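12/13/23
Sourdough starter log, Killar and Sowah flours

Fed both jars at 9 this morning, same ratio as Monday. Killar had doubled and was domed on top. Sowah was slack, with a gray layer of liquid that I poured off. The smell was sharp, close to nail polish remover. Ama says hers did that in March when the kitchen got too warm, so I moved both jars off the shelf over the oven and onto the one by the back door.

Room was 26 C by the oven shelf, which explains a lot. I should have checked that last week.

Dough from the Killar jar: mixed at noon, folded four times, shaped at five. Held its shape well on the board. The Sowah dough spread and tore when I lifted it. I put it in a tin instead and will bake it anyway for comparison.

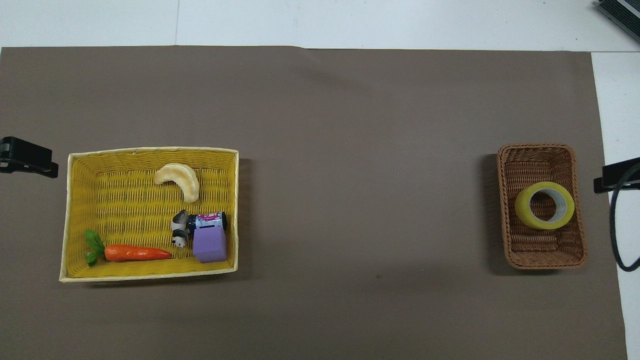
Ingvar wants to know if we can drop the rye from the feed. I would wait. Changing the flour and the shelf in the same week tells us nothing. If Sowah hasn't recovered after 14 feeds at the cooler spot, we throw it out and start over from the dried flakes Elikem put in the freezer (bag marked Hukdale, bottom drawer, under the peas).

Scale is drifting again. It read 3 g with nothing on it, then settled at zero after I took the batteries out and put them back. Used the old one for the salt. Gwion, if you weigh anything tomorrow, use the old one for everything.

Flour order: the last Killar sack is batch 2934. Please write the batch on the jar lid when you open a new sack. Ruaridh opened one last month without marking it and I can't tell which loaves came from which.

To do
Feed both jars at 9 tomorrow
Thermometer on the back door shelf overnight
New batteries for the scale
Cut both loaves once fully cool, notes on crumb to go on the next page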